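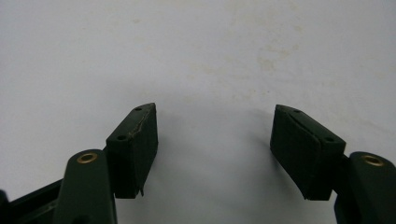
I moved the coffee capsules again last night. They used to live in the cardboard sleeves they came in, stacked in the cupboard over the kettle, and every morning at some ungodly hour I'd put my hand in there blind and bring down an avalanche. At 5.40 am a coffee capsule hitting a benchtop sounds like a roof tile coming off.

So we are now a household with a Clear Box. I held out for years. I have always thought of clear boxes as something for people who decant their cereal, and I've been rude about those people at barbecues. Then the place in Gundside that sells homewares and, for reasons of its own, fishing bait, had a bin of them out the front, and I was weak and it was raining.

What I hadn't thought about was the arranging. Capsules are a stupid shape. They're a little bucket with a brim, so they don't stack, they don't roll in a straight line, and if you set them upside down they look very neat until you touch one. I tried rows. I tried lids out, so you could see the colours, and then lids up, and then I tried alternating them like a tray of party eggs and had to go and sit down for a bit. In the end I tipped them in. It took a second and they looked exactly as good as they had after half an hour of my close attention.

The colours do matter, though, if there's more than one coffee drinker under the roof. In ours, brown is the serious one. White is the one we both think is fine. The lime green is a flavour we bought in a moment of optimism in August and have been working around ever since, like a guest who won't go home.

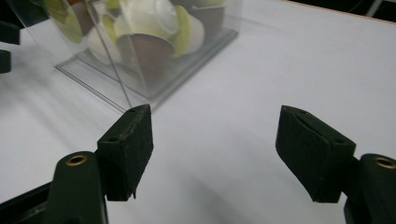 Kuipers commented under my last kitchen post that I should stop mixing them altogether, that anyone who puts three sorts in one box deserves whatever they get before sunrise, and that a shoebox with cardboard dividers would have cost me nothing. All fair. I've replied there at greater length than the subject can bear, but the short version is that I own no shoeboxes, as I buy my thongs off a rack.

I did think about dividers. The trouble with dividers is they commit you to a ratio. You set aside a third of the box for the serious one, and by the middle of the week that third is bare and you're staring at a full bay of lime green, nicely presented. A jumble hides your failures a bit. You can always tell yourself there's a brown one down the bottom.

And you can see that there is, which I'll grudgingly give the clear box people. With the cardboard sleeves I was forever shaking them to hear if anything was left, then buying more, then finding a full sleeve behind the rolled oats. At one point last winter we had enough of the white ones to see out a siege.

I've been keeping notes on the great kitchen sort-out as I go, partly to be useful and partly so I can't pretend later that it was my idea to start with the plastics drawer. (It was. I'm still in there.) The write-up on the tea towels is the one people seem to like best. The one on the spice rack I've taken down, on advice.

Anyway, if you're going to do the capsule thing, do it on a big bare table and not on the bench. On the bench you're working between the toaster and the fruit bowl and you'll make do with whatever fits. Clear the table right off, put the box down by itself, and you'll find out pretty quickly whether you like the look of it or were just pleased to be out of the rain.
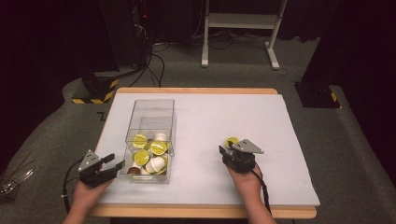
Posted by Garnitz in Kitchen, 7.15 pm - 2 comments

Update, as promised to the person who asked where the box ended up. It spent a while on the windowsill, where it looked lovely and the sun got at it all afternoon. Then it went on top of the fridge, where I could reach it and the other coffee drinker in the house could not, and this was raised with me. It's now at the end of the bench next to the machine, where any sensible person would have put it on day one.

I also bought a second box. I know. It's for teabags, and I've already worked out that teabags are worse, because they come with strings, and the strings find each other. I'll report back when I've got them apart.

Still to do: the drawer under the oven, the lids that belong to nothing, and the jar of Clarkow market chutney with no label on it that neither of us will open or throw out.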